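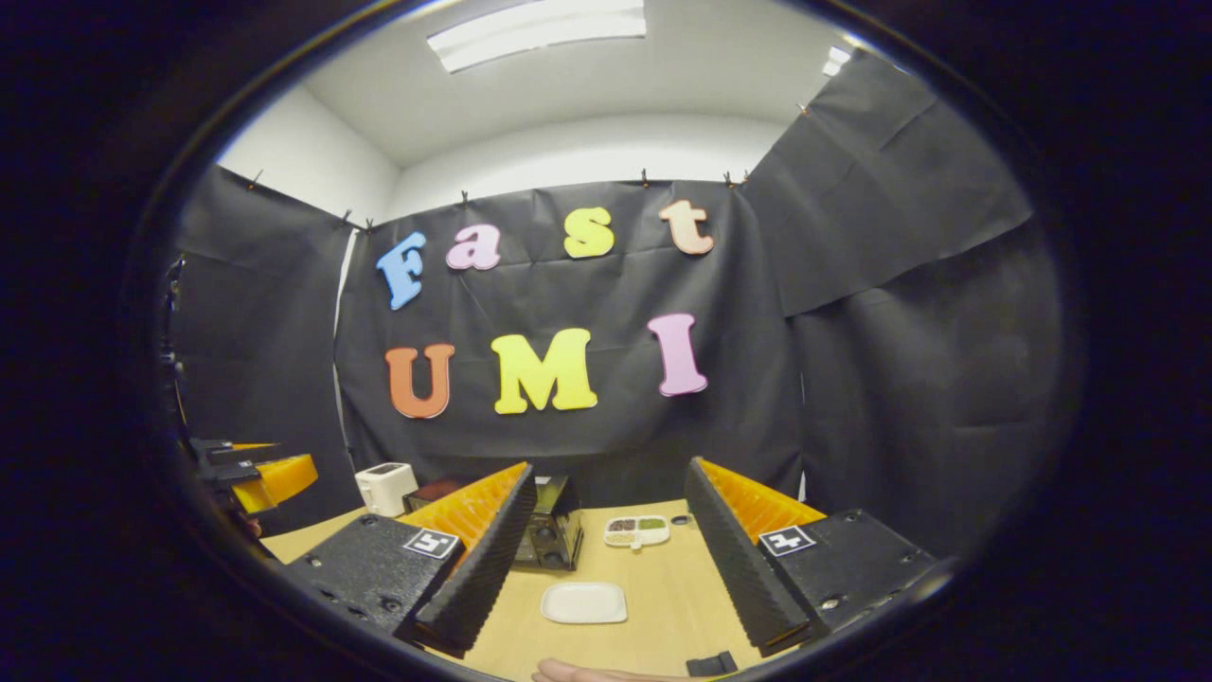 My grandfather's cousin Arūnas Sakalauskas came to Hilwood as a young man with one suitcase and a trade he could not use. He was a typesetter. He knew how to set a newspaper page in two languages, but neither of them was English, so for the first years he worked at the timber mill like most of the men from the ship.

I am writing this because last month I finished reading the minutes of the mill workers' association, which my aunt had kept in a cupboard since the building was sold. I did not expect much. My English is good enough for minutes but I am slow with the old handwriting, and many pages are only about who paid and who did not pay. Then I came to the part about the language notices, and I read until two in the morning.

The matter was simple. The mill put up all its safety rules in English only. A man from Tollovar, whose first name I could not read, lost part of his hand in the spring, and the company said he had ignored the sign beside the saw. He could not read the sign. The association asked for the rules in other languages and the company answered that it would be too expensive, and also that it would discourage the men from learning English. I have heard this second argument in my own life, in an office with air conditioning, so it gave me a strange feeling to see it there in blue ink.

Arūnas wrote the first translated notices himself, at night, by hand. After that he found an old press at Rurnau, in the back of a church hall, and the minutes say he was allowed to use it "if he leaves it clean". He printed the rules in 4 languages. The men put them up before the morning shift and the foreman took them down. The next day they were up again. This continued for 3 weeks, according to the secretary, who was clearly enjoying himself while he wrote it.

In November the workers stopped for one afternoon. It was not called a strike. The minutes use the word "meeting", but it was held at the front gate, in working hours, and more than 50 men stood there in the rain. The wives brought soup. I was pleased to find them mentioned, although only for the soup. My grandmother always told me that it was the women who decided on the afternoon and not the morning, so that the men would lose only half of a day's pay. The secretary says nothing of this. I believe my grandmother.

The company gave in before Christmas. It did not apologise to the injured man, and there is no record that he received any money. His name appears one more time, in a list for a collection, and then he is gone from the book. I asked at the Hilwood library if they had anything about him, and the woman at the desk was very kind and searched for a long time, but the staff records of the mill were thrown away when it closed.

What troubles me a little is how this is remembered in the town. There is a board near the river about the history of the mill, put there in 2000, and it has a paragraph about "the migrant workers who made Hilwood their home". It is a friendly paragraph. It says that we brought our food and our songs. The notices are not there, and neither is the gate. I do not think somebody hid it on purpose. Probably the person who wrote the board never saw the minutes, as they were in my aunt's cupboard under the tablecloths.

I have started to type everything into the computer. My neighbour Aliyu, who knows much more about archives than I do, says I should write down the spelling mistakes exactly as they are and put my corrections separately, so now I have to do the first part again. He also told me to stop using sticky notes on the pages. I have removed them.

If your father or grandfather worked at the mill and you have one of the printed notices, even a torn one, I would like very much to see it. The minutes describe them but there is no copy inside. My aunt thinks they were on yellow paper. My mother says white.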